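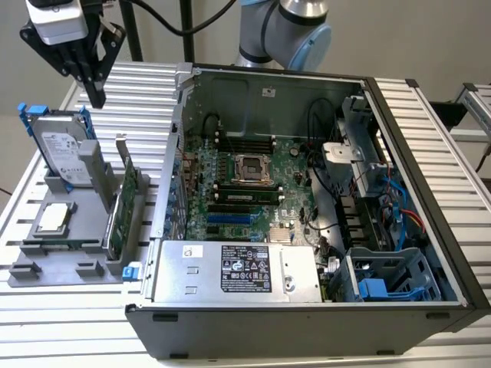 Open Day at Wakcombe: What's Left in the Box?

I have been on enough open days to know how they go. There's a parking lot with cones in it, a person with a lanyard, and a number painted on the wall that you're supposed to be impressed by. At Wakcombe the number is 2386. That's how many desktop computers the place says it took apart, sorted and put back into use last year. I asked what "back into use" means and got two different answers from two different people, one of which included machines sold off for parts. So keep that in mind.

The tour started at 9, which meant 9:20. We were walked past shelves of shrink-wrapped monitors and a cage of keyboards, and then into the teardown room, which was the part I had come for.

I'll say this for it, the work is out in the open. A desktop tower lay on its side on a slotted aluminum table with the side panel off, and you could look straight down into it. To the left was a gray plastic parts tray with a Seagate hard drive standing up in it, a green expansion card on its edge, and the processor lying flat in a little pocket at the front. I have taken apart a few computers at home and the parts always end up in a cereal bowl. The tray is better than the bowl.

They call the tray system Kusasus, and they are very proud of it. Each part gets a shape to sit in, so a gap in the tray tells you something is missing. Fine. But a tray molded to fit one set of parts is a tray you need another of when the next model comes in the door, and when I asked how many layouts they keep, the answer was "we're building that out." I wrote that down and underlined it.

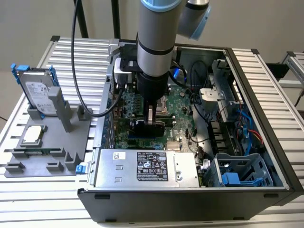 A Dell tower on its side in the teardown room, with the power supply across the front of the case.

What surprised me was how much was still in the case. The power supply was in there, label and all, and so was the small finned heatsink on the board. The blue and red cables ran beside the drive bracket. Our guide said the first stage is only the parts worth testing: processor, drive, card. Memory comes later, she said. The rest gets a visual check and stays put.

That bothers me a little. Power supplies are what go bad in old office machines, at least in every old office machine I've owned. A visual check won't tell you much about one. I asked whether they load-test them, and she said some batches are tested. Which batches? Depends on the customer. I'd want that printed on the box if I were buying. 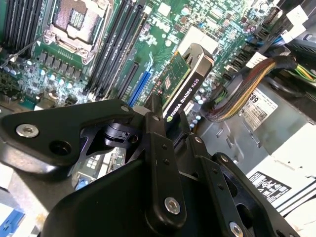 TRIVMONT, January

The graphics card was the one item I could put a name to without asking. NVIDIA Quadro K620, in white letters along the black shroud. It's a low-profile card and a modest one, and I was a bit let down, given that the leaflet in the lobby promises "professional graphics workstations." Professional covers a lot of ground. It will run a couple of screens and some drawing software. I wouldn't pay extra for the word.

The processor socket, on the other hand, was a good thing to see up close. With the chip out, you get the metal retention frame and the lever, and inside it the contacts that everyone is so afraid of bending. I asked what share of boards they lose to bent pins. The guide said very few. I asked for the figure and she said she'd email it. No email as I write this.

Coffee was free and weak. The gift shop (there is a gift shop) sells key rings made from memory sticks, and the key rings cost more than I'd pay for the memory.
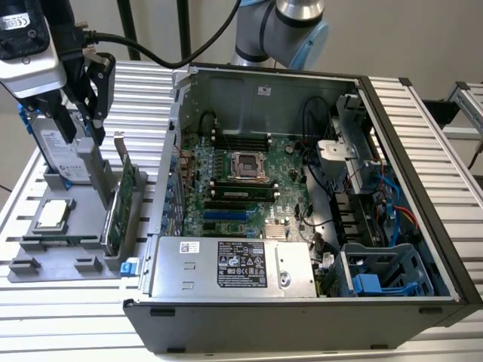 Kalliopi Zervas
Consumer columnist

Would I go again? Probably, if they run the tour past the testing benches next time, which were behind a closed door "for scheduling reasons." Taking a computer apart neatly is the easy half. I believe they do that well, and the trays help. Whether the thing that goes out the door is any good is the other half, and I left knowing as much about it as I did in the parking lot.

If you do go, wear flat shoes, ask about the power supplies, and ask what counts toward the 2386. Kids under ten have to stay in the lobby, where there's a table of old mice to draw on. Parking is at the back, past the second gate. The sign for it faces the wrong way.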